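How to Sew a Bellows-Style Cover for a Moving Joint

If you've never made a pleated sleeve before, you are in for a treat! I started with a cover for the tilting arm of my old drafting lamp, then did the hinge on a camera tripod, and now I look at everything in the house that bends and wonder what size tube it would need.

What you need: a strip of coated nylon (I had a leftover piece of Hetau in dark gray), polyester thread, a fabric pen and a ruler. Cotton works for practice but it sags.

Measure the joint fully stretched out, then multiply by 2. That's your fabric length, and yes, it will look like far too much. For the width, go around the thickest part and add 3 cm for the seam.

Mark a line every 2 cm on the wrong side. Fold on each line, one forward, one back, and press with your fingers (no iron on coated nylon, please!). Stitch very close to each outward fold. My lamp sleeve has 6 pleats and took an evening.

Now close the long seam. Line up the folds first and clip every single one, then sew slowly with a long stitch. For a tapered sleeve, take the seam in a little more with each pleat as you go down.

Finish both ends with a flat cuff, 3 cm deep, and run elastic through it. A plain cuff grips so much better than a raw pleat.

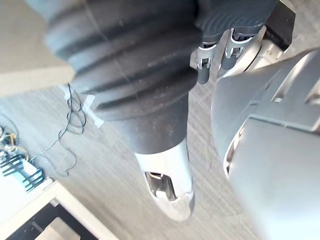

Dal Bello wrote in to say that the same method worked on a 70 cm sleeve for a sliding workbench, with one change: a ring of thin plastic cord inside every outward fold, so the middle didn't droop. I love this, and I'm trying it on my next long one.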